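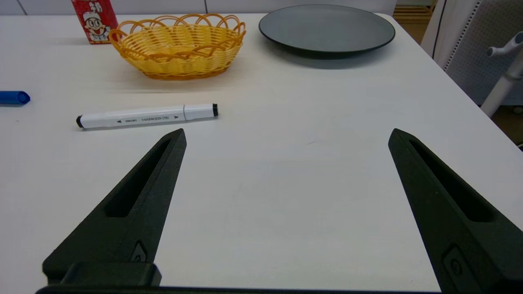 A marker pen is a writing instrument that carries its own supply of ink in a fibrous core and lays it down through a porous tip. The tip, usually called the nib, is made of pressed felt, nylon or polyester fibers, or a sintered plastic. Markers are sold in many barrel colors. The barrel often matches the ink, but it may also be plain, and a white marker pen lying on its side on a table can hold ink of almost any color. For this reason many makers color the cap or the end plug instead.

Construction

The core, or reservoir, is a bundle of polyester fibers wrapped in a thin film. Ink is held between the fibers by capillary action. The rear of the nib pushes into the front of the reservoir, and ink moves forward as the nib gives it up to the writing surface. A small air channel beside the nib lets air replace the ink that leaves. If this channel is blocked, the line becomes pale even when the reservoir is well filled.

Barrels are generally molded from polypropylene, which holds up against alcohol and other solvents. Caps have an inner sleeve that seals around the nib. Caps on pens likely to be used by children commonly have a hole or side vents so that air can pass if one is swallowed.

Nib shapes

Bullet nibs are rounded and give a line of even width. Chisel nibs are cut at an angle and can draw a broad or narrow line depending on how the pen is turned. Brush nibs are long and flexible and are mostly used for lettering and illustration. Fine nibs are set in a metal or plastic collar to keep them from spreading.

Ink types

Permanent inks contain a dye or pigment, a resin and a fast-drying solvent. Early products used xylene or toluene, which have a strong odor. Most current ones use alcohols. The resin binds the color to glass, metal and plastic.
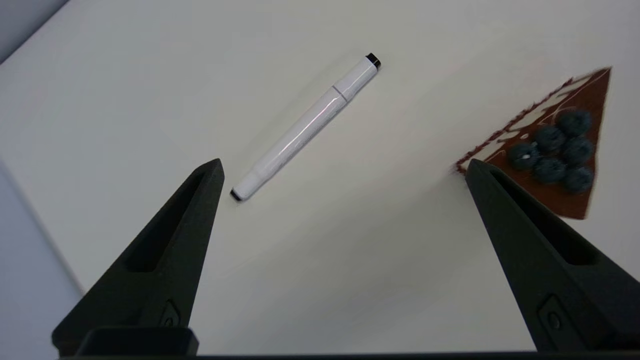

Dry-erase inks also use an alcohol solvent but add an oily release agent, which keeps the color from bonding to a smooth board. The dried film sits on the surface and wipes off with a cloth. On a worn or scratched board the ink settles into the damaged areas and leaves a faint stain, known as ghosting.

Water-based inks are used in school markers and many highlighters. They dry more slowly and may wrinkle thin paper. Paint markers hold a liquid suspension with heavy pigment and normally have a valve behind the nib. They must be shaken before use.

Storage

Dry-erase and paint markers are best stored flat. When a dry-erase pen stands with its tip up for a long time, the ink drains away from the nib and the solids may settle. Two-ended markers are also kept flat so that both nibs stay supplied.

An uncapped alcohol marker can dry out within hours, while some water-based models are rated by their makers to stay usable for 48 hours or longer. The Nutari school range, for example, is sold in classroom boxes of 200 with a printed cap-off time on each barrel.

See also

Highlighter
Technical pen
Whiteboard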